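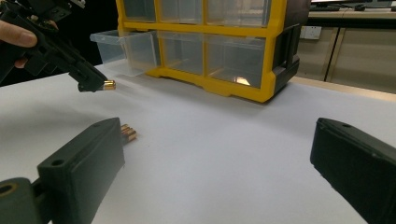
February, bench notes, small parts. Started on the brass-colored cylinders from the Ciobanu order this morning. They came in one bag with no inner packing, and the packing slip says 229 pieces in two lengths that are close enough to mix up by eye. I want them in drawers by length before anybody pulls from the bag again. The yellow drawer organizer is on the white table now, and with most of the lower drawers still mostly empty there is plenty of room to give each length its own. Pull the drawer out partway before you start, lay a few pieces on their sides on the tabletop, and pick them up one at a time from there. Pouring straight from the bag is how the last lot got mixed.

Gauge

The go/no-go slot in the Urkley block still works for these. Short ones drop through flat, long ones hang up at the lip. Wipe the slot every so often. I got three false longs in a row before I noticed a bit of grit in it. Those three are rechecked and are short.

Yareli asked whether the calipers would be better. For a handful, sure. For the whole bag the block is faster, and I trust it more after an hour of doing the same thing.

Where things go

Short: lower row.
Long: upper row.
Anything scratched or out of round: the tin on the shelf, with a note in it. Please don't put those back in a drawer "for now."

Labels are still the old Boltovton ones from the screws that used to live in this cabinet. I have peeled the worst of them at home in the evening with a hair dryer on other cabinets and it works fine, but the drawers have to come out first, so I'd like to do that when the sorting is over.

Progress at lunch

39 shorts checked and put away. Longs not counted yet. The pieces roll if you set them down on end and they tip, so lay them down in small groups with the ends facing the same way. It also makes a bad end easy to spot.
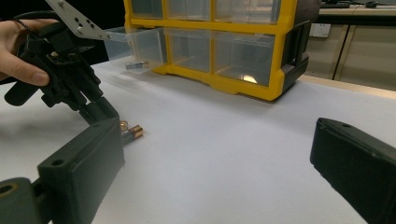

To do

Finish the rest of the bag. Over half is left.

Write new labels. Length first, then supplier, then the month. Yareli Camacho has the good marker.

Ask Ciobanu if they can bag the two lengths separately next time. If they charge for it I would still pay.

Move the Kasum washers. They are in a coffee can under the sink and should go in the top row once the longs are settled, if there is a drawer left over. Check them for rust first, the can had water under it in the fall.

Put the Urkley block back in its box with the lid on. It was out all last week and that is probably where the grit came from.

Order one more set of drawer dividers. We have 2 and need one for the longs as well.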